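Working next to the arms: what changed for the sorting staff at Trundard
Project report, module 7
Pranab Fakir

3. Findings

Trundard sorts returned small parts for Fistmont, and until February the whole job was done by hand. The firm then put in a pair of robot arms at a table and gave the setup the name Zornel, which sounds like a cough medicine and was treated with the same suspicion.

I spent 2 weeks on the floor and collected 84 comments, on paper slips, because the staff did not trust the online form. (They had a point. It lost my own test answer.)

The first change people mention is where they stand. Before, you sorted. Now you fill containers, clear containers and keep an eye on the arms, and the sorting happens in between. Troels Holst, the shift lead, calls this "being a waiter for a very slow guest".
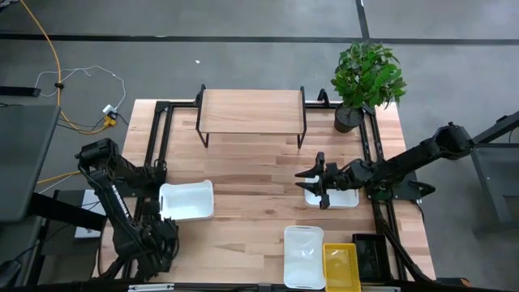 The second change is talk. Sorting by hand left room for it, and several slips complain that the new work does not. You cannot follow a story about somebody's brother-in-law while listening for the arm that has stopped. One slip said only "I miss being bored properly". I have coded it under job satisfaction, with some doubts.

Pay stayed the same. Job titles did not: all 7 sorters became "cell operators", and the new badges arrived a good while before the training. Holst ended up writing the instructions himself, on one sheet, and that sheet is still the only document anyone reads.

There were gains too. Of the 84 comments, 50 mentioned less pain in wrists or shoulders, mostly from people on the late shift. The same people often complained about the arms further down the slip – usually in larger handwriting.

3.1 Limits

I did not speak to Fistmont. I asked twice and was sent a brochure.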